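Torquil Farquharson
2025-06-21

Spent part of this month reading up on the Gundia arms and then watching people teach them. I have opinions. Thread.

The pitch is that you show the robot a job by hand a few times and it picks it up. "A few times" is carrying a lot of weight there. The set I was told about, for one small wooden cabinet, has 2,904 demonstrations in it.

Of those, 701 got thrown out before training. Operator sneezed, operator changed their mind halfway, operator bumped the table. I'd love to see that number on a slide some day.

And it's a cabinet. Black handles, light wood, sits on a table and doesn't move unless you knock it. My kitchen has fourteen doors and no two of them close the same way.

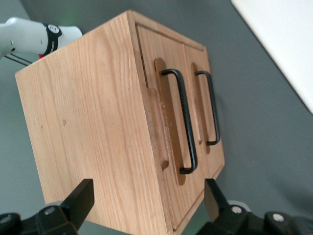

Do you need to know how to code to show a robot a task by remote control?

Most of the people doing it don't. You move a pair of handheld controls, the arms copy you, and the computer records it. Getting smooth at it takes a lot longer than learning which button does what.

Jessie Carnegie, who runs sessions at Dusinow, told me her new operators are slow and jerky for the first week. Fine. But are those recordings in the training set? She said "some of them." Which ones? She'd have to check.

That's my real gripe. If you teach by example, the examples are the product. A tired person yanking on a handle at the end of a shift goes in next to a careful person doing it right, and the robot has no idea who to believe.

Rūta Kļaviņa disagrees with me and says a bit of mess helps, because the arm sees more ways to recover from a bad grab. Could be. I asked for a side-by-side test and haven't gotten one.
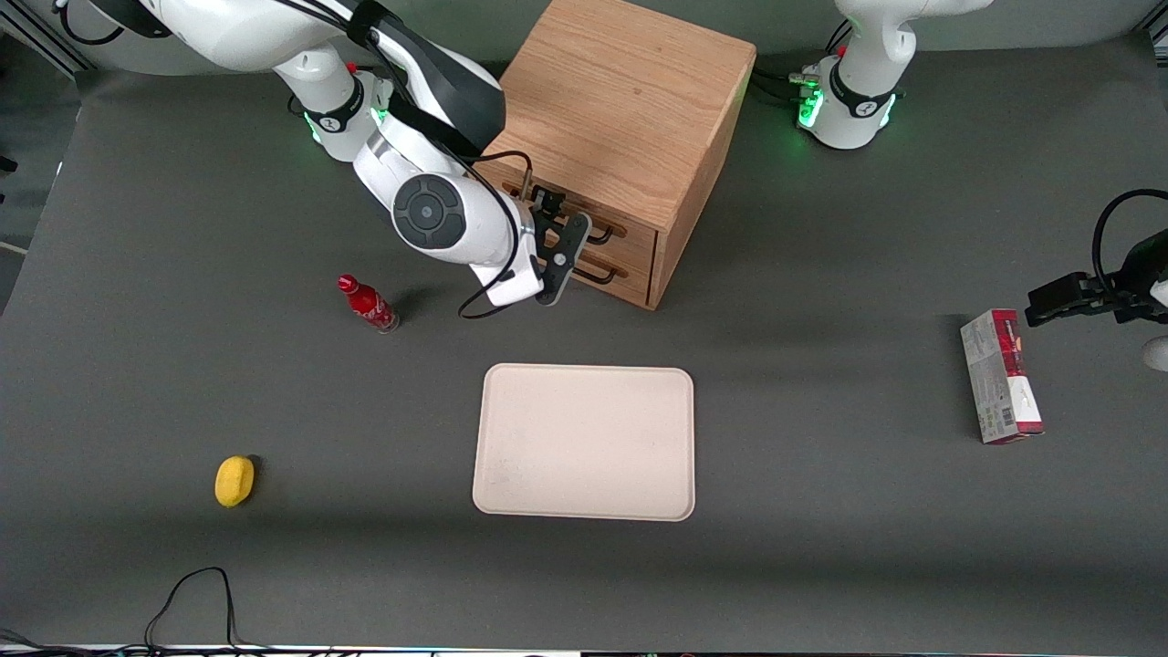 Same thing with success rates. I keep getting one number, from one table, with the lights the way they always are. Move the setup to another room and tell me what you get. Then let somebody's kid arrange the objects.

I'm not saying it can't work. I'm saying 265 good runs I can look through would do more for me than another 1,000 I have to take on faith.

If anyone at Flidesdale wants to share their rejects folder, my DMs are open.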